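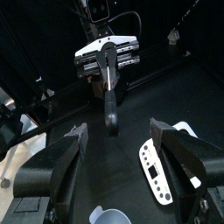 Sourdough starter in a cold kitchen, do you really keep feeding it all winter?

breadbox_marnie
Hi everyone, long-time reader and finally a poster! I've kept a starter going since last spring and it was the happiest thing in the house until January came along. We live up in Zikarstead, in an old place with a kitchen that never warms up (I wear a hat to make coffee, my kids think it's hilarious) and now the poor thing just sits there. I feed it at breakfast and by supper it has hardly moved. A few bubbles along the side of the jar, a sort of sharp smell, and that's it. I've been giving it fresh flour and water twice a day because that's what my book says, but I'm going through so much flour and pouring so much of it away that it's starting to bother me. Should I keep going, or tuck it in the fridge until the weather turns?

oldcrumb
Welcome, Marnie! I'd stop feeding it so often before you do anything else. When the room is cold the starter eats slowly, and if you feed it again before it has finished the last meal you thin it out a little more every time. Once a day is plenty, and if it still looks sleepy the next morning, wait until supper. Mine lives on top of the refrigerator from fall to spring and gets along just fine.

tinloaf_777
I have to disagree with oldcrumb a little, with love. Sharp smell usually means hungry to me. I'd keep feeding twice a day but use warm water and find it a cozier corner. The oven with only the light on is wonderful for this. Put a note on the oven door, please, I beg you. I preheated mine to bake a casserole and lost a starter I had carried through two moves. I was sad for a week.

oldcrumb
The oven light is a fine trick but some of those bulbs get the oven a good deal warmer than people expect. Check it before you leave a jar in there overnight. And I'd want to see it rise and fall once before calling it hungry. Marnie, what flour are you using, and how much are you feeding it?

breadbox_marnie
Plain white bread flour, the Lennox one in the paper sack. I keep 200 grams of starter, and feed it the same weight of flour and the same of water. Typing that out I can see why the flour bin is always empty!

rye_and_shine
Oh goodness, yes, that's a lot of starter for one household! Keep a spoonful. A scant spoonful in a small jar will do everything your big one does, and you build it up the night before you bake. I'd also swap part of the white flour for rye. It perks things up like nothing else I've tried, and I say that as someone who resisted it for years because my mother-in-law was always telling me to.

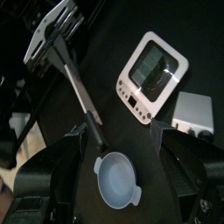

Little blue toy pot. No bread in it, sorry!

tinloaf_777
Ha, that's sweet. Agree completely on the rye. Not sure I agree on the scant spoonful in a cold house, though. A tiny amount loses its warmth quickly and I think a bit more bulk helps it along. I'd keep a few spoonfuls.

rye_and_shine
We may have to agree to differ, tinloaf! I wrap mine in a wool sock and it has never complained.

grodport_baker
Coming in from Grodport, where it's every bit as chilly. I'm going to be the grump and say put it in the fridge. Marnie, how often do you bake? If it's once a week there is no need to be feeding anything daily. Feed it, give it a couple of hours on the counter, put it away, and take it out the day before you want bread. I've done it that way for 13 winters and I bake every Wednesday.

oldcrumb
No quarrel with the fridge for a healthy starter. I'd only get this one rising well again before it goes in. Putting a weak one away tends to give you a weak one back.

grodport_baker
Fair point, and I should have said so. Get it lively first, then the fridge.

breadbox_marnie
You are all so kind, thank you! I bake on weekends, sometimes only every other one, so the fridge does make sense to me. For now I've cut it down to three spoonfuls (splitting the difference, tinloaf and rye!), bought some rye, and moved the jar to the shelf over the water heater. One feeding a day for the moment. The leftover starter went into pancakes, and my youngest ate 2 and asked for the recipe, so I suppose I need to write one down.

rye_and_shine
Please post it when you do! And if you have any buckwheat in the cupboard, try a little in the pancakes. I use a handful and thin the batter with buttermilk.

tinloaf_777
Seconding the buttermilk. Let us know how the shelf works out, and do keep a lid on loosely up there, mine dried out on top in a warm spot and I had to peel the crust off.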